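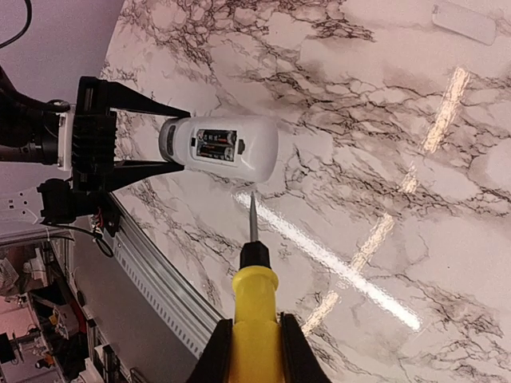

Household Battery Disposal in Demstead: Survey Report

Riku Hattori

1. Background

Spent household batteries make up a small share of kerbside waste by weight but a larger share of its heavy metal content. Demstead has had drop-off tubes since the council merged its waste service with Plonham, and no figures on their use have been published. This project set out to measure how residents store and discard single-use cells, and how far they travel to a collection point.

2. Method

A one-page questionnaire was delivered to households in six streets in April. Streets were chosen by distance from the nearest tube – two within walking distance, two at a medium distance and two on the Plonham road. Respondents were asked to list battery-powered items in regular use, to state where flat cells were kept, and to estimate the time between disposals. Fifty-four forms were returned. Three were incomplete and were kept only for the questions answered.

Separately, the contents of one tube were sorted by size and chemistry over 30 days. The total was 1592 cells.

3. Results

AA and AAA alkaline cells made up most of the tube contents. Button cells were rare, although many households listed items that use them. Taping of terminals was almost absent, including on the lithium cells, where the council leaflet asks for it.

Over 30 respondents kept flat cells in a kitchen drawer or jar. Storage time was longer on the Plonham road, but the difference between the near and medium streets was too small to interpret.

4. Limitations

The sample is small and self-selected. The tube count covers a single site beside a supermarket and may not apply to the library tube, which is emptied on a different schedule. Chemistry was read from the label, and cells with damaged labels were recorded as unknown.

5. Further work

A repeat count at the library would allow the two sites to be compared. The button cell result should be checked against jeweller and pharmacy returns, which were outside the scope of this survey.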